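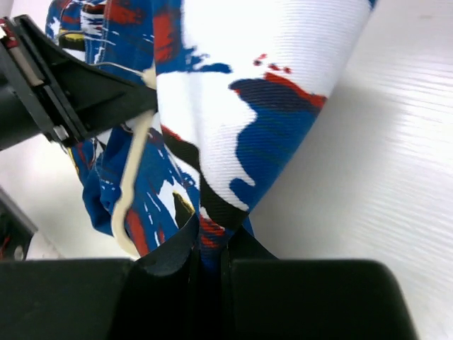

EQUIPMENT REVIEWS / Data Collection

Listton Garment Bench with Rack and Hanger Set

Reviewed by Lilla Vida

The Listton Garment Bench is a tabletop station for recording demonstrations of clothing tasks with two robot arms. It is supplied as a white enclosure with mounting positions for both arms at the front, a small clothes rack, a set of hangers and a selection of small printed garments. The arms are operated by a person through a pair of hand controllers, and each session is saved as a series of episodes for later training. The station was placed on loan with our laboratory at Penovham in October and was in use for four weeks.

The review was requested by groups that already hold a general-purpose recording station and wish to know whether a dedicated one is justified. Our findings concern the recording of demonstrations only. We did not assess the training software that Listton offers separately.

Setup

Assembly took two staff members one morning. The panels fit together without tools, but the arm mounts require careful alignment, and the printed instructions do not state the order in which the two mounts should be tightened. We fastened the left mount first and had to loosen it again to seat the right one. Listton's support desk answered our inquiry the same afternoon and agreed that the page needs correction.

Calibration of the cameras is handled by a guided procedure and took 40 minutes on the first attempt. Later calibrations were considerably shorter. The procedure should be repeated whenever a wrist camera has been removed, even if it appears to have gone back in the same position. One early set of recordings had to be withdrawn when this step was missed.
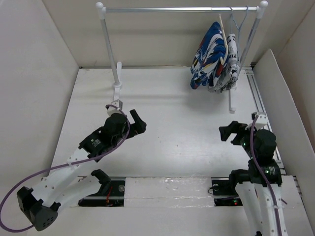
Operators were given a half-day introduction before their recordings were counted toward the total. Those who had used the older Hedegaard station adapted quickly to the controllers but found the working area smaller than they were accustomed to. With both arms near the rack, there is limited room to pass a garment from one gripper to the other, and operators learned to make the transfer closer to the front of the floor.

Recording

The task we selected was the placing of a garment on a hanger and the return of the hanger to the rail. It was divided into short stages, each with a written start and end condition. We recommend this practice to any group using the station. When the conditions were left to the judgment of the operator, episodes of the same stage varied so widely in length that they were difficult to compare.

A total of 133 complete episodes were accepted. Rejected episodes were retained in a separate folder with a short note on the reason, most often a dropped hanger or a sleeve caught between the fingers. The software makes this easy: a pedal marks the episode as accepted or rejected at the moment it ends, and the note may be typed or dictated. We would have preferred a third option for episodes that contain a mistake followed by a sound recovery, as these are of value to a learning system and do not belong in either category.

The printed garments deserve mention. A strong pattern gives the cameras a great deal to work with, and folds are easier to follow in review than they are on plain cloth. The drawback is that a system trained only on such prints may perform poorly on ordinary laundry. Groups should plan to add plain and dark items of their own. The supplied garments also hold a twist once they have been stretched between the grippers, and operators must shake them out by hand before the next episode if a consistent starting position is required. 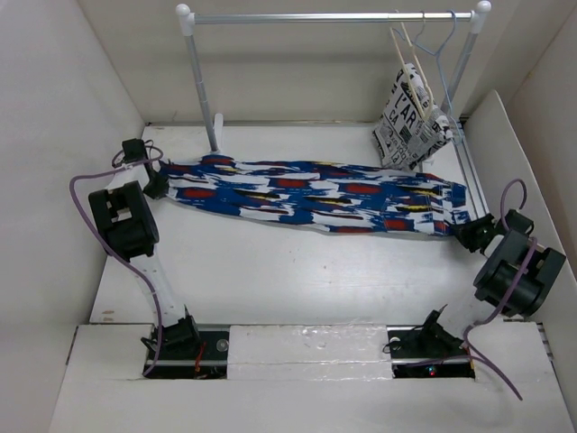

Pralora Laboratory for Manipulation Data, Penovham

Image quality from the fixed camera was satisfactory throughout. The white walls and floor keep the background simple, and both arms can be followed without difficulty. White hangers and pale garments are less well served. In several episodes the reviewer could not determine from the fixed view alone whether a hanger had entered the collar, and the wrist views were needed to settle the matter. We advise against any recording plan that omits them.

The wrist cameras are the strongest part of the product. They show the fingertips and the material between them at close range, and they make it possible to judge a grasp before the arm begins to move away. Fabric held close to the lens can fill much of the view, and operators should be reminded to pause briefly once a garment has been released so that the result is recorded. 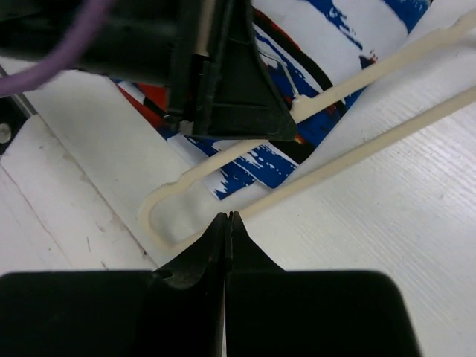

Wrist camera view of the fingertips, a hanger and a printed garment.

Thin parts remain a difficulty. The narrow fingertips can lift a hanger from the floor of the station, but the approach must be slow, and a hanger lying flat was the most frequent cause of a repeated attempt. Our more experienced operators preferred to take it near the curved end. Newer operators tended to choose the straight bar, where the hanger was inclined to turn in the grasp.

Durability and care

No arm or gripper failed during the loan. The floor picked up scuffs from ordinary use, and these do not clean off fully. Cables should be checked at the start of each session for slack at the wrist, where a tight loop can restrict the last part of a turn. The rack is light and may shift if a garment is pulled sideways. We marked the positions of its feet with pencil and returned it to them between episodes.

Assessment

The station is recommended for groups that intend to collect clothing demonstrations on a regular basis and have staff available for review. Groups with an occasional need will find the Hedegaard station adequate if they supply their own rack. Listton has informed us that a heavier rack is in preparation, and existing owners may wish to inquire about an exchange.

Rating: 4 out of 5

The episode notes and written stage conditions used in this review are available to Penovham staff on request from the laboratory.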